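Keep Little Fingers Out of the Gripper
124 shares | 6 comments

Our kitchen arm, which we call Tamis, pinched my thumb last week while I was reaching for a carrot – my own fault, as I hadn't pressed the stop button first. No harm done, but I yelped loud enough to bring Rosemarie in from the garden! So now we have house rules, and you're welcome to borrow them. Press stop before you reach in, and wait until the arm is quite still. Keep your good glass away until you trust the grip (start with a potato, they forgive a lot). If it stalls with the fingers shut, cut the power and don't pry.
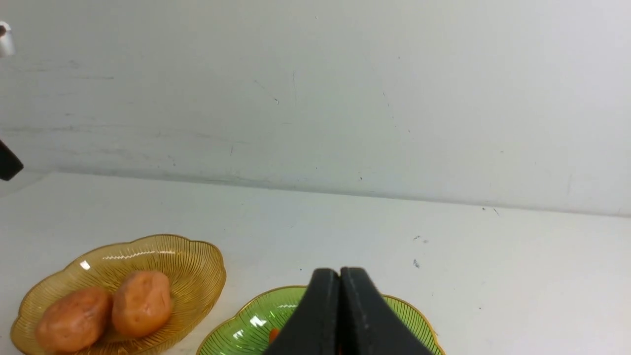
Fingers closed over the green plate, potatoes in the amber bowl.

Wipe the fingertips afterward, too – a greasy grip slips.

Related
Getting Scuffs Off a White Table
Storing Potatoes Until December

Contact | Back to top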